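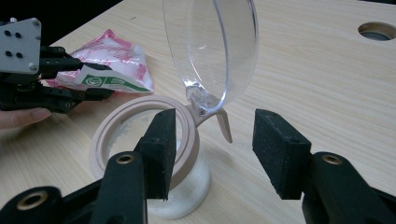 The number was 997 out of 997, and Hjørdis Backlund read it twice with her coat still on.

"All of them," said Laur from the doorway. He was twenty-six and had slept in the building. "Every single refill in the test set. It tells a good one from a bad one every time."

"From the grip cameras?"

"From the grip cameras. No scales, nothing else. I sent it to Clellidham last night."

She took off the coat. She had been reviewing other people's methods since before Laur could walk, and in her experience a perfect score was a thing you found in a spreadsheet, shortly before you found the mistake.

"Who decided which ones were good?" she asked.

"The person doing the refill. They press the pedal at the end. Left for good, right for bad."

"And the clip stops when?"

"When they press it."

She asked for the raw clips – the uncut ones, before anybody's script had been near them. Laur sighed and gave her the drive. She went down to the small room by the stairs and shut the door.

A jar, a packet, two black grips, a few fingers at the edge. White powder. She watched it with the sound off, then with the sound on, which was worse, because someone had been humming. After an hour she had stopped seeing powder at all. She watched lids.

In the good ones, the lid came down. The packet was set aside, the right grip went round to the back of the lid and tipped it over, and then the pedal clicked. In the bad ones the person had already given up. They muttered something and hit the pedal with the lid still standing in the air.

She went back upstairs.

"Your model knows when a jar is shut," she said.

"It knows more than that."

"Maybe. Take the last second off every clip and run it again."

Laur said that would throw away the most useful part. She said yes, she thought so too. He looked at her for a while, and then he sat down and typed.

It took most of the afternoon. She ate a cheese roll and read the Waltberg paper again, the one everybody cited, which had 489 refills in it and a very handsome chart. Nowhere did it say when the clips ended. She wrote that in the margin, then wrote it again, larger.

At 5 the run finished.

"Seventy-four percent," Laur said. He didn't turn round. "We'd get 74 if it just said 'good' every time. That's how many good ones there are."

"Yes."

"So it learned nothing."

"It learned lids."

He put his forehead down on the desk, next to the keyboard. Outside, the bus to Skellberg went by with its lights on.

"I'll have to write to Clellidham," he said into the wood.

"Write tonight. Give them both numbers and say how you got the second one." She was already looking for her other glove. "And ask Waltberg for their raw clips. Ask nicely. They won't send them."

"Then why ask?"

"I'd like to see what they say," said Hjørdis, and found the glove in her pocket.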